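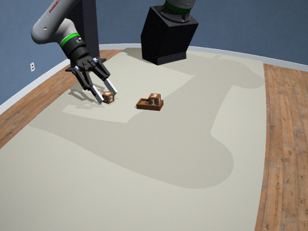
Attachment 1: sim view, gripper open over cube 2, cube 1 in the tray

Ticket 3589 – Pliller cube sorting, demos marked "success" that I don't believe
Project: Mindora
Status: Reopened
Opened: Wednesday, December 12, 2018

Problem
The success checker passes episodes where cube 2 never ends up in the tray. I replayed 6 of the accepted ones and 3 finish with the cube resting on the wall of the tray. The policy trained on this set does the same thing, so I'm not buying "it needs more data."

Setup
Simulated cell, two arms, only the left one driven. Task is to put both numbered cubes in the tray. Scene file is the Söderlund one, untouched since May as far as the change log says. I'd like someone to confirm that.

Tried so far
– Reran the checker on the same episodes. Same result.
– Swapped the random seed. Same result, different episodes.
– Turned off the second arm's collision model, as Stunex support suggested. No change, and I don't see why there would be.
– Read the checker. It compares cube center to tray center in the horizontal plane and ignores height completely.

Reply from Stunex support
"Tolerance is within spec. Please collect additional demonstrations and retrain."

My answer
No. More demos through a checker that can't tell in from on gets us a bigger pile of bad labels. Add a height test and a check that the gripper has let go, then relabel what we have. I'm holding all new collection until then.

Next step: patched checker from Stunex, rerun on the same 6 episodes. Ticket stays open.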